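Jellville Votes: progress report to the Memine Fund, second quarter

Prepared by Madalena Bettencourt, project lead

You asked for a shorter report this time, and having reread the last one I see why.

The project pays for candidate hustings and a plain voter guide in Jellville ahead of the council election. We promised ten public hustings by the end of June and have held nine. The tenth, in Kozma ward, was put off when two of the three candidates discovered a clash in their diaries within an hour of each other. The third offered to debate himself. We have a new evening agreed with all three, in writing.

Attendance has run from 24 people to 109. The larger figure was the night parking charges came up. The smaller was the session on the council's long-term vision, and I include it for completeness.

The voter guide is late. We sent every candidate the same five questions with a limit of 30 words per answer. One reply came to four pages with a covering letter. Another said "see leaflet", without a leaflet. Arnaldo Torres has been editing these down and sending them back for approval, and all but three are now signed off. We expect to print a fortnight behind plan, still well before postal votes go out.

A local columnist asked in print whether one of the older candidates was fit to stand, and we were pressed to put the question at the Gerkura ward hustings. We declined. Our rules keep questions to policy and the public record, and the chair read them out twice. There were some complaints, from both sides, in similar numbers.

Spending is under budget on halls and over on printing, and the two nearly cancel out. We would like to move the hall underspend across to the guide and need your agreement to do it.
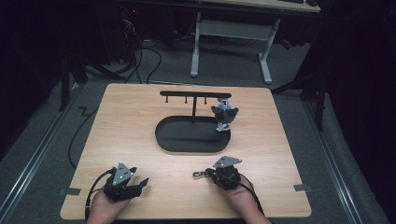
Tabletop with black tray and stand.

Still to do: the Kozma hustings, the last three sign-offs, printing, and delivery to every household. Arnaldo has asked me to record that he is not doing the delivery.

Contact the project office | © Jellville Votes | Back to top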